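Section 8: Home Work Rules for the Sketen Two-Arm Unit

1. Set one table within reach of both arms. Keep the heap near the middle.

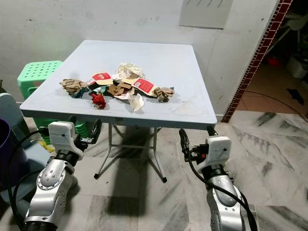 2. Check both grippers before power-on. Clear cords and straps from nearby seats. Soft items such as cloth snag easily – lift them slowly. 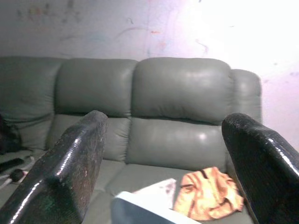 Keep the speed setting at 5 or lower indoors.

3. Sort paper and cardboard one piece at a time. Each gripper may hold one piece.
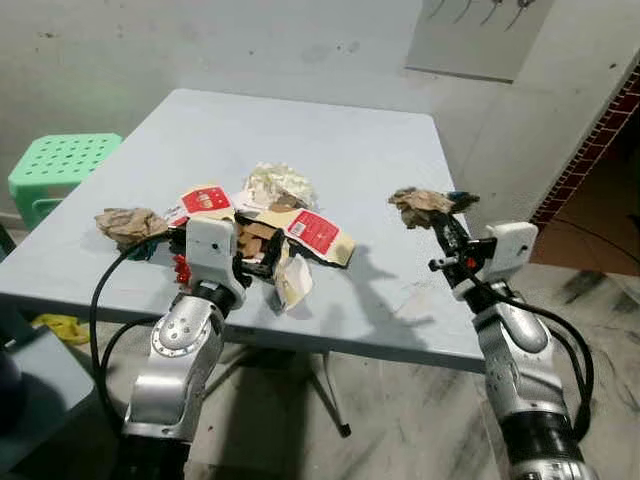

4. Stay outside the arms' reach while they move.
CAUTION: Do not grab paper from a moving gripper. Press Stop first.

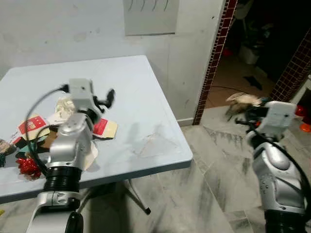
Karakaya: We also stop the unit before anyone adds to the heap. Please put that in the rules.

Note: Added as rule 11.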